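Chapter 8
Packing and Carrying Small Goods

This chapter deals with the placing of purchased goods in bags and with the keeping of everyday items in order once they have been carried home. It builds on the chapter on shelf storage and uses the same terms. Students should have the household inventory form at hand before they begin.

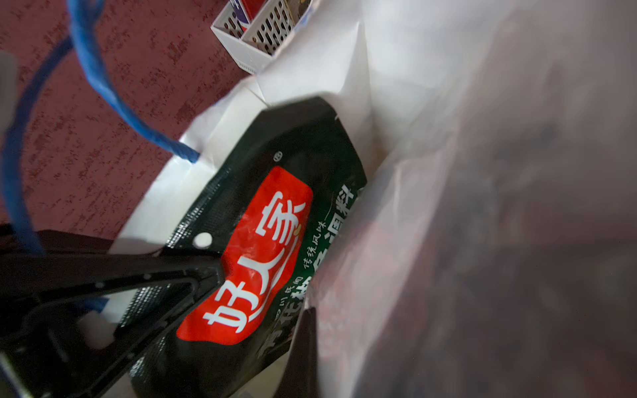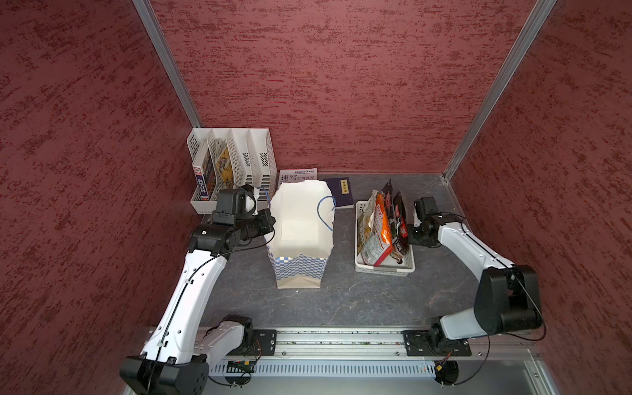
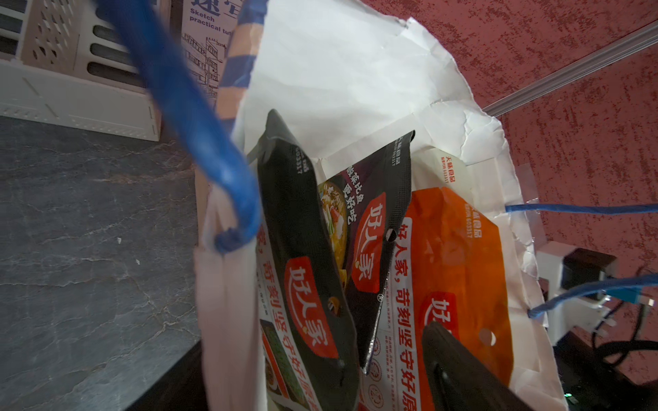 Figure 8.2. Open paper bag with blue rope handles. The first and last views show seasoning packets inside the bag; the middle view shows the bag on a table with books and a white file organizer.

8.1 The paper carrier bag

The paper carrier bag is among the most common containers in the modern household. It is usually supplied by a shop, used once for the trip home, and then kept for other purposes. A bag in regular use soon shows creases along the upper rim, where the paper is handled most. Creasing of this kind does not by itself make a bag unfit for use. The points to examine are the base, the side seams, and the places where the handles are fastened.

Rope handles are more comfortable in the hand than flat paper handles, but they place the load on a small area of the rim. Before a bag is reused, each handle should be pulled gently while the base is held down. A handle whose end has begun to fray should be knotted again or replaced. Clear tape may be used to close a short tear at the rim. It should not be relied upon to hold a handle in place.

In his lectures at the Ellcombe School of Household Studies, Helge Ljungberg divided carrier bags into 2 classes, the standing bag and the hanging bag. A standing bag has a flat base and remains open while it is being filled. A hanging bag must be held or hooked. The distinction is still useful, and it is followed throughout this chapter.

8.2 Flat packets

Sauces, spice mixes, and soup bases are often sold in flat packets of sealed film. Such packets present three difficulties. Their surfaces are smooth and slide against one another. Their contents may settle toward one end. Finally, packets from a single maker tend to share one logo and one general design, so that different flavors are easily confused when only the upper part can be seen. The packets in Figure 8.2 carry the brand name 好人家. In the last view, black, dark purple, and orange packets stand in the same bag, and the color of the film is a quicker guide than the logo.

The following practice is recommended.

Place packets upright, with the printed face toward the person who will unpack the bag. Put the widest packet at the back and narrower ones before it. Where a packet has a hanging hole, keep that end uppermost, as it offers a convenient place to take hold. Do not fold a packet to make it fit. Heavy jars and cans belong in a separate bag.

In a trial held in December at the Skasetham teaching kitchen, students were asked to find a named packet in a filled bag. Of 90 attempts, 87 were completed without removing any other packet when the printed faces had been turned the same way. The trial is described more fully in Section 8.5.

8.3 Books and papers near the packing area

Packing is commonly done on a table that also serves for study or correspondence. Books and booklets should be cleared to the back of the table or stood in an upright organizer before a bag is opened. An organizer with several compartments allows tall and short volumes to be kept apart, and perforated sides make it easy to see whether anything has slipped to the bottom. Compartments should not be filled tightly. A book that leans slightly in its compartment may be left as it is, provided that its cover is not bent.

Paper goods and food should never share a bag. The Eide manual permits an exception for sealed dry goods, but the Arkedska course does not, and students preparing for the Arkedska certificate should follow the stricter rule.

Terms introduced in this chapter

Standing bag: a carrier bag that remains upright and open on its own base.
Rim: the upper edge of the bag, including any folded portion.
Facing: the turning of printed surfaces in one direction.
Clear zone: the part of the table reserved for the bag and the goods to be packed.

Section 8.4 takes up the order of filling, beginning with the standing bag.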